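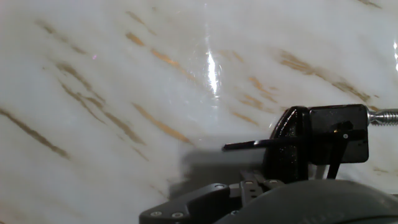 Shop Rules for a Small Robot Arm in a Small Shop

Tips & Tricks > Workshop > Automation at Home

The rules below started as a strip of masking tape stuck to a cabinet door that said KEEP HANDS OUT. It worked for most of a week. Since then they've grown to two printed pages, and every line on those pages is there on account of something dumb, usually done by me. Take what you like. If your arm came with a manual that says something different, go with the manual. I've met the person who wrote this page and the manual is safer.

All of this is for the little bench arms people run at home or in a one-room business. Anything big enough to need a forklift has its own rules, and you should be reading those.

Before you plug it in

Find the stop button and push it. Then reset it, start a slow move, and push it again. Do this every day you use the arm, first thing, before coffee if you can stand it. My first stop button had come unplugged behind the bench and I went through most of March feeling very well protected.

Put the button where you stand, with no reaching across the arm to get it. If two people use the bench, the second one needs to know where it is too. Telling them once while they're looking at their phone doesn't count.

Look over the cable from end to end. You want enough slack for the longest reach and not enough to make a loop. Loops catch on vise handles, drawer pulls, and sleeves.

Check that the base is tight. Clamps loosen. Put a pencil mark across the clamp and the bench so you can see at a glance if anything has crept.

Clothes and hair

Same as the drill press. Sleeves up, hair tied, no gloves with floppy cuffs, no lanyards. I'd add no hooded sweatshirts with strings, and I say that as a man who owns four.

The keep-out line

Swing the arm by hand (power off) as far as it will go in every direction, holding whatever it's going to hold. Mark that on the bench and the floor, then add 300 mm. That's your line. While the arm is live, the inside of the line belongs to the arm, and so does anything you left there.

The extra 300 is for you. People lean. You'll lean. You'll lean to see whether it's doing the thing you told it to do, and your face will arrive well ahead of your better judgment.

Use bright tape, and replace it when it gets scuffed. Chalk lasts until the first spill.

Screws, bolts, and things that stick out

Go around every screw on the gripper with the right hex key once a week. Snug is plenty. These go into small threads, sometimes plastic ones, and a stripped hole will cost you an afternoon and a new bracket.

Once they're snug, put a dot of paint pen across each head and onto the part next to it. From then on, checking is just looking. If the dot's broken, the screw has moved.

Any bolt that sticks out past its nut is a scratch waiting for a customer. Trim it, cap it, or swap it for a shorter one. The Phuthong bracket kit I started with came with bolts long enough to hang a coat on. If you need the length for adjustment, rubber caps from the hardware store run 85 cents and push right on.

Keep a few spare screws in a pill bottle taped under the bench. Write the size on the lid. The size you're sure you'll remember is the size you won't.

Working over nice surfaces

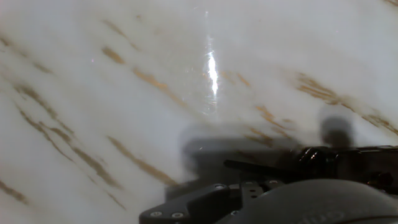 Polished stone gives you two kinds of trouble, the kind you do to it and the kind it does to your camera.

For the first, set a height floor in the software. Mine is 10 mm above the surface for anything sideways, and the arm may only go lower when it's moving straight down and slow. Fingers that are thin or pointed at the tip get their own rule: no dragging, ever. They pick up grit and then they write with it. If a finger has to touch down, wrap the tip with a bit of felt tape and change the tape when it looks gray.

Wipe the top with a damp microfiber cloth and then a dry one before each session. No vinegar, no lemon, none of the bathroom spray. Real marble etches if you so much as make salad dressing in the next room, and if you aren't sure what your top is made of, treat it like the real thing until you are.

For the second, the glare. A shiny top throws the ceiling light straight back up, and a camera riding on the wrist sees a white streak where your part ought to be. Move the light before you touch any settings. Off to the side and low is best. A sheet of baking parchment taped over the lamp will soften it, if it's an LED that runs cool. Don't do that with a hot bulb. I shouldn't have to say it, and there's a brown spot on my ceiling that says I do.

Watch the shadow too. The gripper throws one right where you're trying to look, and a dark patch on a pale top can pass for an object if your software is the trusting type. Two weaker lights from opposite sides beat one strong one.

Veined or patterned tops have a trick of their own. A dark streak in the stone looks a lot like an edge. When I need the camera to find something small, I lay down a plain matte placemat in a color nothing else on the bench has. Mine is an ugly green. It was on clearance and I can see why.

Speed

Run every new routine at the slowest setting, hand on the button, all the way through. Then do it again. Then go up one notch. It's dull. I've skipped it three times and I can name the mugs.

Never turn up the speed and change the path on the same run. If something goes wrong you won't know which one to blame, and you'll blame the software, and the software won't care.

Reaching in

You don't reach in while it's live. If the part is crooked, stop the arm, fix the part, step out, start the arm. "It's paused" isn't the same as "it's stopped." Plenty of arms will wake up from a pause by themselves when whatever they were waiting for turns up, and what they were waiting for might be your hand.

If it's holding something when you hit stop, find out ahead of time whether the gripper lets go. Some hold on and some drop it. Test with a sponge. I did my testing with a jar of wood screws, and I'm still finding them.

The logbook

Get a cheap notebook and tie it to the bench. Date, what you ran, what went wrong, what you tightened. Two lines will do. I'm on page 202 of mine, and the most common entry by a long way is "cable." If I'd read my own book sooner I'd have bought the clip-on cable guides in the first month.

Service jobs go in the back: grease, belts, new finger pads. I change pads every 2,000 grips. The Clurach pads I use don't look worn at that point, which fooled me for quite a while. They go shiny first and slippery second.

Visitors, kids, cats

Power off at the wall, every time, before anybody comes in to see it. They'll be disappointed. Let them. Once everyone's behind the tape you can turn it back on and wave it around for them.

Cats get no exceptions and follow no rules. Shut the door.

Shutting down

Park the arm low and folded, where a bump won't swing it. Open the gripper. Power off at the controller, then the wall. Wipe the fingers, wipe the top, put the hex key back in its hole. If the hex key isn't in its hole, it's inside the keep-out line, and you'll want to find it before tomorrow.

Print the rules and hang them at eye level. I laminated mine at the copy place in Trirkcombe, and it's held up to coolant, coffee, and one leaky gutter. A reader in Grustham wrote to say she keeps hers inside the cabinet door, so the cabinet has to be opened before the arm can be switched on. I moved mine the same day.

More in Workshop: Getting epoxy off a bench top | Sharpening cheap chisels | Where to put the second fire extinguisher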